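**Hedlund rack switch, bought refurbished: 3 out of 5**

The listing said "like new." I've bought enough used network gear to know that means somebody wiped it with a cloth. I paid the Clulden outlet price, waited nine days, and opened the box expecting dents.

There weren't any. The blue and white front is clean and the ports all take a plug without a fight. My complaint is the label area at the left end, where the printing is so small that I gave up and used my phone to read it. If you have more than one of these in a rack, buy your own stickers.

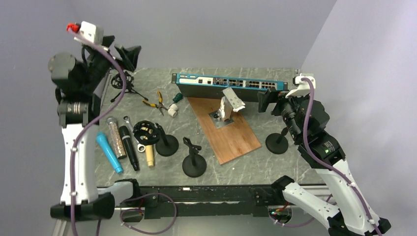 *The switch at the back of the marble-patterned table, with the brown board and its metal plate in front.*

Noise is where I stopped being polite. The seller calls it "office friendly." It would have to be an office with the door shut. I ran it for two weeks next to my old Cellano and could pick out the Hedlund from the hallway. It did drop fewer connections, I'll give it that.

The rack ears were missing from my box. Ikmont sells a set that fits, but you shouldn't have to go shopping for parts on day one, and support took until the second email to admit they should have been included.

Would I buy it again? At this price, maybe, for a closet. At full price, no. I'll update in April if it's still running.

*Posted 22 Dec 2022*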